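HAKINE BUILDING, SHARED WORKROOM USERS' MEETING
Minutes, June
Taken by Svetozár Sýkora

This site uses cookies to remember your reading preferences. Accept / Manage

The meeting opened at 4:10 p.m. in the second-floor workroom. Edon, Kan and Zustero were all represented. Valentina Sepúlveda chaired.

1. Last month's minutes

Accepted with one change. The old minutes say the group "agreed" to the new table supplies plan. Kan asked that this read "did not object to," because their people remember a long silence and then a move to the next item. Changed.

2. Table supplies plan

Valentina went over the plan again for those who missed it. The two white tables along the paneled wall are shared by everyone. Under the plan they carry a standing set of things (pens, a ruler, a bowl, a basket), and whatever else gets put down is supposed to leave with the person who put it down. The bill for the standing set and a first round of refills came to $183, split three ways.

Edon asked what problem the plan was meant to fix. Valentina said people were losing time hunting for pens. Edon asked how much time. There is no figure. Edon said they would like it noted that $183 has been spent on a problem with no figure attached, and it is noted.

Zustero said their side likes the tables better now and doesn't need a figure to say so. The minute-taker pointed out that liking the tables better was also what people said about the whiteboard paint, which has since been painted over.

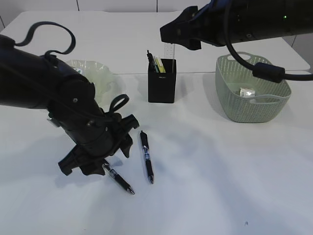
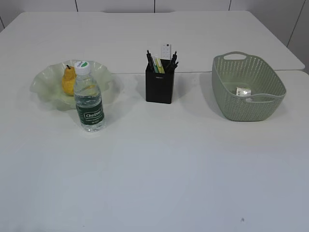

Bottled water, under the open question in 2(b):
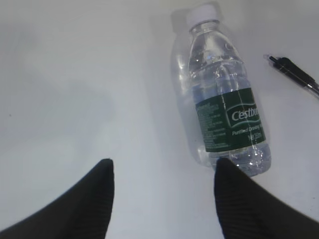
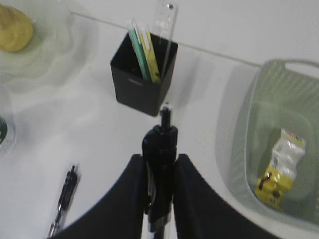 2(a) Pens. Kan thinks one holder is enough. Edon thinks one holder is enough only if pens go back into it, and doubts they will. The proposal was a small sign asking people to return pens. The minute-taker asked whether anybody present had ever returned a pen on account of a sign. One hand went up, and was then lowered after some discussion. The sign was dropped. Pens found lying on the table at the end of the day will be put back by whoever locks up, as happens already.

Zustero asked for a second ruler. Edon asked who measures anything in here. Zustero does, most mornings. One more ruler approved, clear plastic, same as the present one, so long as it costs no more than the first.

2(b) Water. The plan doesn't say whether bottled water is part of the standing set. Zustero had assumed it was. Kan had assumed people bring their own. Valentina thinks small bottles are a fair thing to offer visitors. Edon would rather see a pitcher and glasses, and asked who would be washing the glasses. No answer was recorded.

There was a longer exchange about half-finished bottles. Kan wants them gone by the end of the day. Valentina said a bottle with water in it might still belong to somebody. The minute-taker's view is that a bottle without a name on it belongs to the sink. It was agreed to write names on caps for one month and see if it makes any difference. Edon does not expect it to.

2(c) The bowl. Valentina chose the one with the ruffled rim and spoke in favor of keeping it. Kan says the rim is hard to wipe and takes up more table than a plain bowl would. Edon asked if food should be on a work table at all. Zustero said fruit is fine and crumbs are the trouble. Carried, with Edon against: fruit may stay in the bowl, and baked goods go to the kitchen counter.

Nothing was decided about who throws out old fruit. Valentina said people will use their judgment. The minute-taker has seen their judgment and asked for a name. Valentina will do it through the end of the month.

2(d) The basket. Kept. Kan asked what it is for. Valentina said small loose items. Kan asked which ones. Carried over to the next meeting.

3. Supply budget

Valentina asked for $400 for the rest of the year. The supply account stands at $1,377. Edon thinks $400 is high for a table with pens on it and proposed paying against receipts, with the total reviewed every meeting. Kan agreed with Edon. Zustero said reviewing receipts for pens would cost more in staff time than the pens do, and Edon said that this was an argument for buying fewer pens.

Voted: $400 as a ceiling, receipts in the blue folder, no receipt no refund. Edon voted yes and asked for it to be written down that they will be reading the folder.

4. Clearing up at closing

The current rule gives 30 minutes at the end of the day for clearing the tables. Kan reports it is mostly used for talking. Valentina proposed extending it. The minute-taker could not follow why more of it would help, and said so. Left at 30 minutes.

5. Other business

The light switch by the door is still on backward. Zustero reported it last month and the month before. The building office has said it is on a list. Zustero will ask to see the list.

Edon asked that next month's agenda go out before the meeting. Valentina will send it.

Closed at 5:25 p.m.

To do
Valentina: agenda, ruler, old fruit
Zustero: light switch
Kan: marker for bottle caps
Edon: receipts folder

RECENT ITEMS
Workroom users' meeting, minutes, May
Whiteboard wall: repainting notice
Who has a door key (updated)
Kitchen counter rules
Reporting a fault to the building office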